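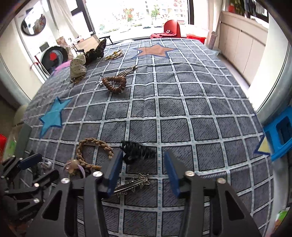 Hair accessories on a star bedspread.

Search this repository Search Go

# Kullano Rail-Trail Ride Log

Last updated December. Posted by the Kullano ride log maintainer

A data card for people who like bicycles and don't mind spreadsheets. The log holds 635 rides on the old rail line between Kullano and Skisano, typed in from the paper sign-in sheets at the Montes trailhead. Handwriting was a challenge. One rider's bike is listed as "blve."

## What's in it

`rides.csv` has one row per ride: month, start point, turnaround, miles, bike type and a free-text remarks column, which is mostly complaints about wind.

`riders.csv` covers age bracket and home town for the 370 rides where somebody filled in the back of the sheet. Names were never typed in.

## Known problems

- Miles are self-reported. The trail is 72 miles out and back, and several people claim more without leaving it.
- The bridge at Mulley was closed for 6 weeks in spring. Rides logged across it during that time are marked `doubtful` and left in.
- "Bike type" includes two scooters and a "borrowed."
- Winter is thin. Read nothing into it except that it was cold.

## Please don't

Use this to rank riders, settle bets, or argue for paving the Skisano end. It records people who stopped to sign a clipboard, and the fast ones don't stop.

## License

Free to use with credit. Corrections are welcome through the issues page, especially from anyone who can read the October sheets.

We use cookies to remember your settings. Accept Decline

Get trail log updates by email. Subscribe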